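Villca stellt Gurtpolster und Steckgehäuse für Kleinteilelager vor

Dondau. Der Zulieferer Villca hat im Oktober sein Sortiment an weißen Tragegurten und gerippten Kunststoffgehäusen erweitert.
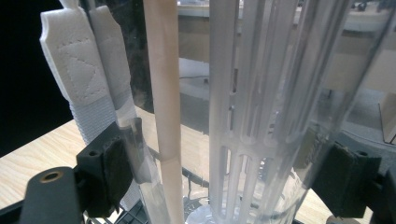

Wie wird ein gepolsterter Gurt gelagert, ohne dass die Polsterung Druckstellen bekommt?
Hängend, mit dem gepolsterten Abschnitt nach oben und ohne Knick im Übergang zum Gurtband. Liegende Lagerung in Stapeln ist nur für den Transport vorgesehen.

Die Polsterabschnitte sind mit einer Steppnaht versehen, bei der ein Dreiecksmuster in einem Rechteck liegt. Die Naht fixiert den Schaum auf dem Trägermaterial und verteilt die Zugkraft auf die Fläche. Unterhalb des Polsters läuft der Gurt als fein geripptes Gewebeband weiter. Nach Angaben des Unternehmens wird das Band in Längen bis 400 Zentimeter geliefert und kann beim Händler zugeschnitten werden. Schnittkanten sind thermisch zu versiegeln.

Die Kunststoffgehäuse der Baureihe Drendus bestehen aus senkrechten Rippen mit geschlitzten Zwischenräumen. Querstege mit ovalen Aussparungen verbinden die Rippen. Das Material ist weißlich durchscheinend, der Inhalt bleibt damit von außen in Umrissen erkennbar. Zum Programm gehören außerdem transparente Kunststoffröhren für stabförmiges Material. Beide Artikel sind bis 40 Grad Celsius formstabil und sollen nicht in direkter Sonneneinstrahlung stehen.

»Die Rückfragen betreffen meist die Reinigung«, sagte Gladys Ayala, bei Villca für die Anwendungstechnik zuständig. Empfohlen werden lauwarmes Wasser und ein neutrales Reinigungsmittel. Lösungsmittelhaltige Mittel greifen die Oberfläche an. Die Gurte sind von Hand zu waschen und hängend zu trocknen, ein Trockner ist nicht zulässig.

Der Vertrieb läuft über das Lager Fosley, Abholung ab 9 Uhr. Die Lieferzeit für konfektionierte Gurte beträgt 7 Werktage, Gehäuse und Röhren sind ab Lager verfügbar. Muster des Gewebebands werden auf Anfrage verschickt. Eine Ausführung in weiteren Farben ist derzeit nicht geplant.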